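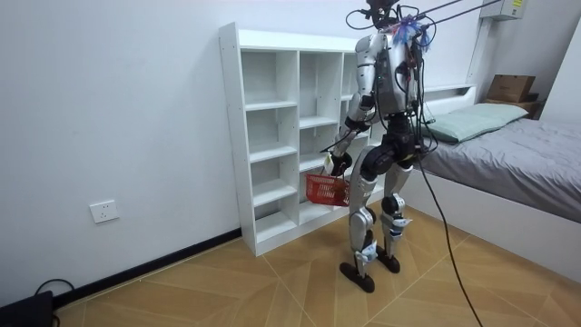 Jan 28, 2025

Day 5 of the rowing plan, and my hamstrings have filed a complaint. I signed up for the Arkton app in a moment of January weakness, which is the only kind of moment in which anyone signs up for a rowing app. The plan is called Foundations. It wants a 3000 meter row at a steady pace, every other day, and it wants me to "stand tall" for a full minute before I sit down. I stood. I would put my posture well behind that of the silver robot in front of the white cubby shelves, which has the advantage of black cables coming down from above. If the app sold those I might upgrade. Instead I got a chime and a message telling me my spine was a tower.

Did the row. The first thousand meters were fine, the second were boring, and the third I spent doing arithmetic about how much was left, getting it wrong, and being disappointed. The app logged me at 1051 strokes, a number it seemed proud of. I looked up whether that was good. It is too many. Apparently a person who knows what they are doing pulls longer and less often, and a person like me goes back and forth like somebody sanding a door.

Rowing coach (a recorded voice, very rested) says legs, back, arms, then arms, back, legs. I can do either one. I can't do them in a row.

The machine itself is the old Fano I bought in September and used as a place to put sweaters. The seat squeaks on the way forward only. I oiled the rail and now it squeaks in both directions. The strap on the left foot has gone slick and lets go whenever I start to look competent.

Ate two eggs and toast afterward, then the rest of the toast. The app asked me to rate my effort from one to ten and I put eight. It said most users at my level put six. I went back and changed it to nine.

The big temptation is to quit Arkton and join the gym over in Lakbridge, where they have a row of proper machines facing the river, so you can watch water while not moving across any. It's over 60 dollars a month. I walked past the place on the way to the bakery on Fakhoury Street and everybody in the window looked miserable, which did make me feel more at home.

Things to try next time: lower the damper, look up and not at the screen, different socks. Stop gripping the handle so hard, I have a blister at the base of each ring finger and couldn't open the pickles.

Rest day tomorrow. The app calls it "active recovery" and has scheduled a stretch video. I plan to recover from the idea of it on the couch, then see about the strap.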